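Lodari User Forum > Motion Planning and Perception
Topic: Grasp pose offset on gear task in simulation

flutov_integration wrote:
Our department is preparing the gear assembly task in Lodari before any work on hardware is authorised. The perception node returns a stable pose for the large helical gear, but the planner rejects 25 of 140 grasp requests with the message "goal state in collision". The wrist view below was saved from the same cell. We should be grateful for advice on whether the fault lies in the pose estimate or in the collision model.
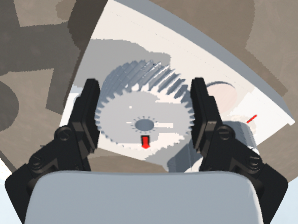

Wrist view: large gear between the two fingertip pads.

moschos_controls wrote:
The gap between the gear and each pad is very small at this pose. I would suspect the collision padding first. The default in our installation is 2 mm per link, and it applies to the fingertips as well. Please set it to zero for the pads only and repeat the same requests with the same random seed.

hotham_lab wrote:
I respectfully disagree. If padding were the sole cause, one would expect nearly every request to fail. A failure on a minority of requests suggests that the estimated rotation of the gear is moving between calls. The teeth are slanted and look much alike, so the estimator may settle on a neighbouring tooth. I recommend logging the yaw value for each request before any safety margin is altered.

flutov_integration wrote:
Thank you both. Yaw has now been logged. It does jump between neighbouring teeth, but accepted and rejected requests show the same spread. I attach the outside view of the cell for those who asked about the arm configuration.
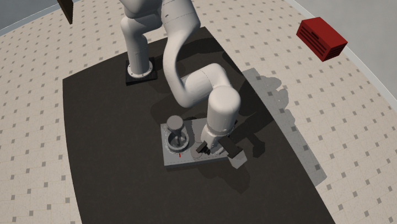

Outside view: arm over the board, with the ring-shaped holder to the left of the wrist.

moschos_controls wrote:
The elbow is low in this configuration, and the gripper is working close to the board. Kindly confirm whether the board is loaded as a single box or as a mesh. A box that has been drawn too tall would produce the same message.

hotham_lab wrote:
I accept that the yaw result weakens my argument. I would still advise against zero padding on the pads. A setting of that kind tends to be carried over to the real cell unnoticed. A named exception between the pads and the gear would serve the purpose and leave the other checks in force.

flutov_integration wrote:
The board was loaded as a box, and its height had been entered incorrectly. With the mesh in place, rejections fell to almost 2 in 140. We have also added the exception as proposed by hotham_lab. The remaining failures are recorded under ticket 323.

moschos_controls wrote:
Noted. My preference remains for reduced padding, as exceptions are easily forgotten when the gripper is changed. Please post the planner log for the remaining failures when it is available.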